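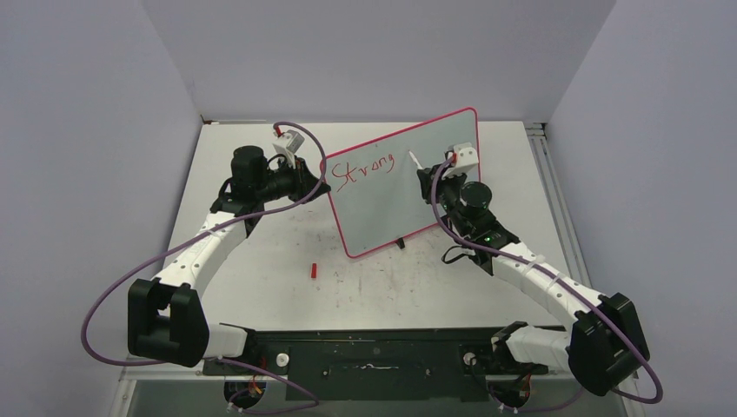
Equipment spend first, that's what the March meeting asked for. We are under on arms and over on small stuff. Both arms on the writing bench are paid off, last invoice from Sotiropoulos cleared. The board task is where the consumables go: red markers, pink-edged boards, and the boards don't wipe clean anymore, you can see gray smudges around "Strong" even on that one. Tabletop is getting scuffed too. I'd like to move replacement boards and a new top into the regular budget and stop paying for them out of travel.

Spent to date on the bench: $2,731. That covers wrist cameras, cables, the rail and freight to Elusthorpe. Freight was 116 of it, more than quoted, Lino Gentile is arguing that one with the carrier.

Still to buy this year
Spare gripper fingers, two sets. Quote in from Jirkley, good for 20 days.
Markers and boards, bulk.
Second power supply. Jinden bench has none spare and we can't keep swapping teh one we have.
Longer camera cables, maybe. Waiting to see if the current ones hold up.

Asking for $2,000 to cover all four. If it has to be cut, cut the cables. Please don't cut the fingers, lead time is long and with no spares one bad pad stops the bench.
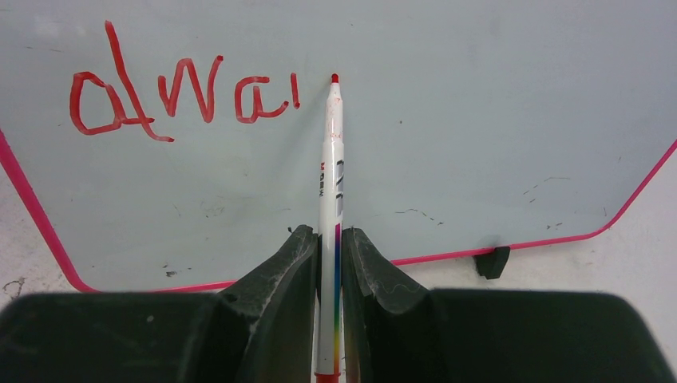

Wrist view, writing task. Wear marks on both finger pads.

On the pads: we budgeted for one change a year and I think that was too low. Will put a proper replacement schedule in the next report, don't have enough hours logged yet to defend a number. Same with markers, we never tracked them seperately, started a sheet for it now.

Not asking for a third arm. It was in the original plan, but the two we have aren't booked full and the money is better in spares. Would rather revisit when the Jinden bench is running.

Need from you: yes or no on the 2,000, and whether the Jirkley quote can go through on the existing PO or needs a new one. If new, Lino needs the form before the quote runs out.

Saturday, July 24, 2021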